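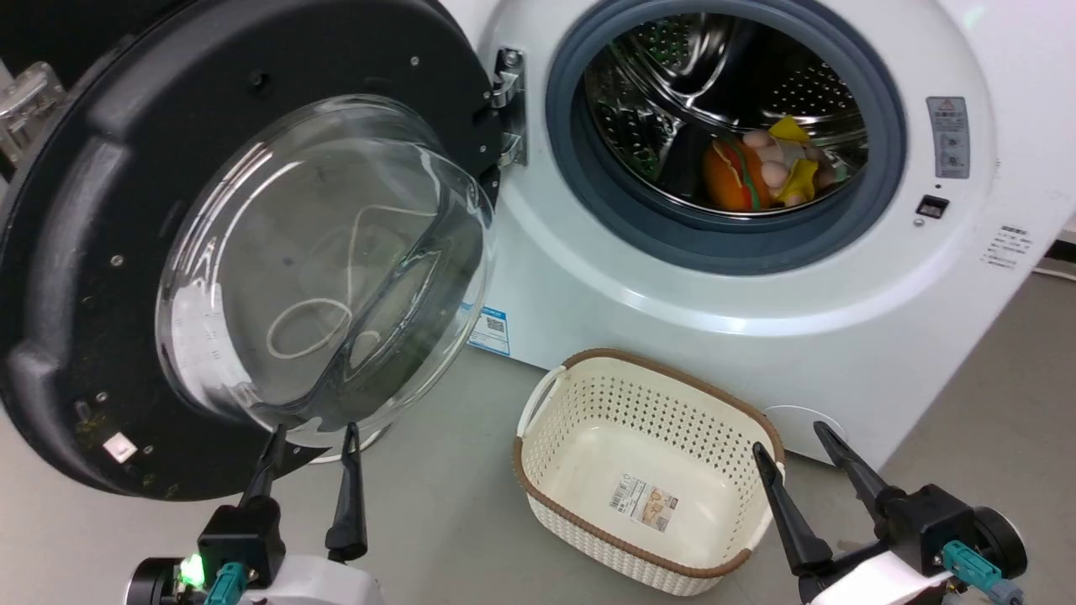

Laundry room checklist, Lelerstead guest house
Unit 5, front-loading washer
Checked by: Tatsuya Tamura
Copy to: Shirley Wragg
Month: August

1. Machine stands level on floor
OK. I pushed on both front corners and it did not rock.

2. Plug, cable and socket
OK. No heat marks on the socket.

3. Water hoses and taps
Comment: the cold tap is stiff. It closes, but needs two hands. Please ask Colin Greenwood to look at it.

4. Door hinge and door screws
OK. I tried the screws by hand and none of them turned.

5. Door glass
OK, no cracks found. Wipe the inside of the glass with a soft cloth only. 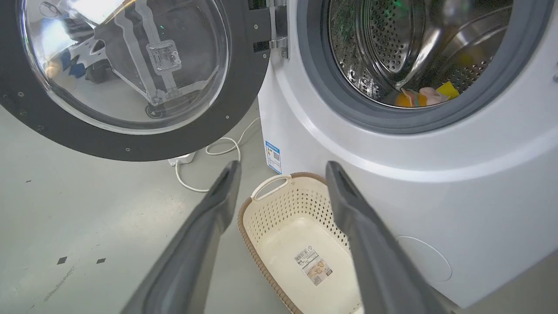
6. Drum and rubber gasket
Comment: the drum must be empty before this check is signed. Small things go into the fold of the gasket, and last time Tia Kershaw found 2 coins there. The yellow cloth and the orange and pink pieces at the bottom of the drum have to come out first – then feel with the fingers all the way around the rubber. I will do this point again at 4 p.m.

7. Drain filter
OK. Cleaned, a little lint only.

8. Floor in front of the machine
Comment: baskets may stand here during loading, but not overnight. The walking way to the door must stay free.

Result: may be used. Points 3 and 6 stay open.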